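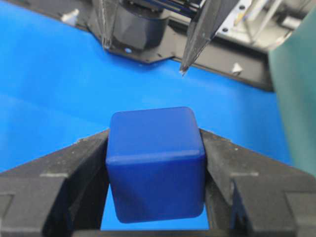
I have been thinking about front doors, and about how few of them are any colour at all these days. When I first moved to Tava you could give directions by them: left at the yellow one, stop before the green one with the dent. Now I walk to the shops past a long run of grey, and a sort of greyish green, and then grey again. People tell me they would love something brighter but are afraid it would clash, and I do understand the fear, but I think it has been badly overfed. Take blue, which is the colour people ask me about most. The cube at the top of this page is a deep royal blue and the surface behind it is a much brighter one, and I can't see that they quarrel in the least. A darker blue in front of a brighter blue looks settled and cheerful to me, and I would gladly have the pair of them on a door and its frame.

I should say that I have no training in any of this. I have painted four houses, two of them badly, and I once spent the better part of a winter living with a dining room the colour of tinned salmon. But I have paid attention, and I've come to believe that most of us are not short of taste when it comes to colour. We are short of practice. We choose a colour once every ten years or so, in a shop, under strip lights, with somebody waiting behind us, and then we are surprised that our nerve goes.

The shops don't help. The Velletti colour book, which I borrowed from the decorating counter and have been very slow to return, lists 3,284 paints. Of those, 492 are whites. I had to read that twice, and then I made a pot of tea and went through them, and I am prepared to admit that some of them are different from each other. What I can't accept is that anyone with a hallway to finish and two children wanting their supper is made happier by having 492 of them to pick from. You stand there with a fan of little cards, each a shade creamier than the last, and after ten minutes you couldn't choose a biscuit. So you take the one your sister had, and your sister took the one from the show home, and the show home took it so that it wouldn't put off a single person who walked through.

I think that is where the grey comes from. It gets into our houses by way of the sale we might make one day. I have friends who have lived in the same terrace for nineteen years, with no plans whatever to leave it, and they still talk about keeping things neutral for the buyers. Who are these buyers? They have been having their way in that sitting room for nineteen years and have never once paid towards the heating. If they ever do turn up, they can buy a tin and a roller like the rest of us. Paint is about the cheapest thing in a house to change, and yet we treat it as though we were laying down a railway.

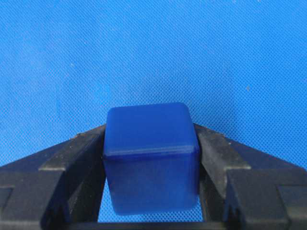 There is a kinder argument for quiet walls, and I want to be fair to it. A good many people find strong colour tiring, and they come home from work wanting to look at something that asks nothing of them. My own bedroom is a soft chalky white and I wouldn't change it. If you stand in your plain room and feel your shoulders drop, then you have the right room and should stop reading articles like this one. My quarrel is with the plain room that was chosen out of worry, and I suspect you can tell which sort you have by whether you ever look up when you walk into it.

I had a long conversation about all this at Elell, the café at the bottom of Oyelaran Road, which has an orange ceiling. It is a proper orange, too, with no apology in it. I asked whether customers minded, and was told that in the first month plenty of them did, and that after that they began bringing people in to see it. I have thought of that ceiling a great deal since. A colour needs a little time to stop being news. When my own kitchen went blue I disliked it for a week – I ate my breakfast in the other room, if you want to know the full shame of it – and then one morning the sun came round on to the wall by the cooker and I stayed where I was. I have stayed there ever since, and the crumbs prove it.

So my advice, for what an amateur's advice is worth, is to begin with something small and to begin with something you like. The inside of a cupboard will do, or a stool, or the back of a bookcase. Don't start from what goes with the carpet. Start from a thing you already own and are always pleased to see, a jug or an old scarf, and take it to the shop with you and hold it up to the cards. Buy the little tester pot and paint a piece of card as big as a tea tray, then move it from wall to wall and look at it in the evening with the lamps on. And when somebody in the family says it is a bit much, as somebody in the family will, ask them to come back in a fortnight.

As for front doors, mine is due to be done before November, while the evenings are still dry enough. It is going to be blue with a brighter blue round it, and anyone who needs directions to my house will be very welcome to use it.

9/23/18
By our home columnist

Related
Is it time to forgive the serving hatch?
Curtains, blinds or nothing at all
Why I gave up on matching chairs
A walk down Oyelaran Road, shop by shop
What to do with half a tin of gloss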